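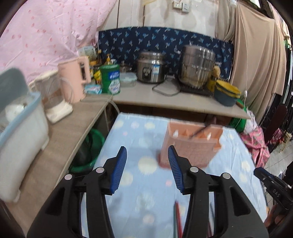 A hand-held gripper with its jaws open in front of a pink utensil holder, in a home kitchen.

Teaching by demonstration (robotics)

Teaching by demonstration is the name given to a family of methods in which a robot is shown a task by a person instead of being given a written list of movements. The person may take hold of the robot's arm and move it, may steer it from a distance, or may leave the robot out of the matter for the time being and carry out the task with a tool shaped like the robot's own hand. In each case the movements are recorded, usually together with pictures from one or more cameras, and the recordings are later used to work out how the robot ought to behave when it meets the same sort of task again.

The subject is also called learning from demonstration, programming by demonstration or imitation learning, and although some authors like to keep these terms apart, a good many use them as if they meant the same thing. This article follows the looser custom, and covers mainly the ways in which the showing is done.

Background

Machines that repeat a set movement are a good deal older than the robot. The flute player shown in Paris in 1737, one of the best loved of the early automata, worked from a turning barrel set with pins, and anybody wishing to change the tune had to change the pins. Factory robots of the twentieth century were a great step onward, in that a worker could lead the arm through its path once and have it played back as many times as the job called for. Paint spraying was an early use, and a skilled sprayer's sweep of the wrist could be kept on tape much as a singer's voice might be.

The weakness of simple playback is that the world has to hold still for it. A car door always arrives at the same spot on the line, but a cup in a kitchen may be anywhere at all, and may have been swapped for a different cup. Later methods therefore gather many showings of one task, with things moved a little between them, and look for whatever the showings have in common.

Showing by hand

In hand guiding, sometimes called kinaesthetic teaching, the motors of the arm are made slack enough for a person to push it about. The teacher feels directly what the arm can and cannot reach, and beginners tend to take to it quickly. It is tiring work with a heavy arm, though, and the teacher's own hands and sleeves are apt to get into the camera's view, where they will be missing later on when the robot works alone.

Showing by remote control

Here the teacher moves a control of some kind and the robot follows. The control may be a joystick, a pair of hand controllers, a glove, or a smaller copy of the robot's arm, which many people find the most natural of the lot. The teacher is kept clear of the workspace, which matters where the work is hot, sharp or otherwise unpleasant. Against this must be set the loss of touch. Unless the control pushes back in some way, the teacher has to judge by eye how firmly a thing is being held, and soft fruit suffers accordingly. Any delay in the link makes the work slower too, and careful teachers learn to move, wait and move again.

Hand-held grippers

A third way is to give the teacher a gripper to carry. The jaws are made like those of the robot, often with soft or ridged pads on their inner faces, and a camera is fixed to the tool so that the view is close to what the robot would have from its own wrist. Since no robot need be present, showings can be gathered in ordinary homes, with all their cloths, jars, kettles and cables, and this variety is generally held to be the great charm of the method. Its difficulty lies in working out afterwards just how the tool moved through the room. Quick movements blur the picture, and a person's arm can manage twists that the robot's cannot, so part of what is gathered may have to be set aside.

Gathering and sorting

How many showings are wanted depends on the task and on how much the surroundings are allowed to change. The Trosodeo kitchen collection, put together at Cluswood with hand-held tools and released on March 29, 2022, gives 300 showings for each of its simpler tasks, such as lifting a spoon from a rack, and 3000 for its longest, the laying of a table. Its handbook asks teachers to work at an easy, even pace, to begin with the jaws open, and to keep a fumbled attempt in the record with a note against it.

The last point is one on which practice differs. The Grilura guidelines, drawn up for remote-controlled arms, would have fumbles removed altogether, on the grounds that a robot may copy a mistake as faithfully as anything else. Others reply that a teacher who drops a spoon and picks it up again has shown the robot something well worth knowing.

See also

Automaton
Chávez grasp notation
Imitation learning
Remote handling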